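Why Do We Fold T-Shirts?
A Learning Page for Young Visitors
Ziltham Museum of Everyday Things

Most people own several T-shirts. They are worn, washed, dried and put away, and then the whole process begins again. Putting a shirt away neatly takes a little practice, and it uses some ideas from mathematics as well.

What is a T-shirt made of?
Many T-shirts are made of cotton. Cotton comes from a plant, and its fibers are spun into yarn. The yarn is then knitted into rows of tiny loops. Loops can stretch and spring back, so a T-shirt will go over your head without buttons or a zipper. Loops also bend easily, and a shirt dropped in a heap will soon be full of creases.

Why lay it flat first?
A fold made on top of a wrinkle keeps the wrinkle inside. For this reason, the first step is to spread the shirt on a wide, clean surface. A table is better than a bed, as a bed is soft and sinks under your hands. Hold the shirt by two places that are far apart and pull gently. The cloth between them becomes straight.
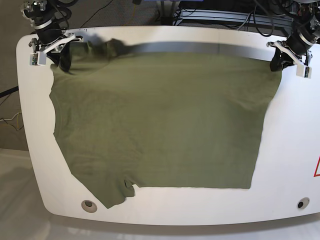
One young reader, Flidby, wrote to ask whether a sleeve that has slipped out of place really matters, because the shirt goes into a drawer where it cannot be seen. It does matter a little. A sleeve that is bunched up makes one side of the folded shirt thicker than the other, and a stack of such shirts will lean and fall over. Straighten both sleeves before you make the first fold.

How to fold a T-shirt
1. Lay the shirt on the table with the front facing down.
2. Smooth it with flat hands, from the middle out to the sides.
3. Fold one side in toward the middle, and lay the sleeve back on itself.
4. Do the same with the other side. You should now have a long rectangle.
5. Bring the bottom hem up to the collar - the shirt is now half as long.
6. Fold it in half once more if your drawer is small.

Words to know
Hem: an edge of cloth that has been turned under and sewn so that it does not fray.
Crease: a line left in cloth where it has been folded or pressed.
Symmetry: when two halves match. A T-shirt laid out neatly has a line of symmetry down the middle.

Try it at the museum
The folding table is in the Bianchini Room. Shirts in children's sizes are provided, and each visitor is asked to leave them folded for the next person. School groups may reserve the room from April onward.

Page last reviewed 27 October 2025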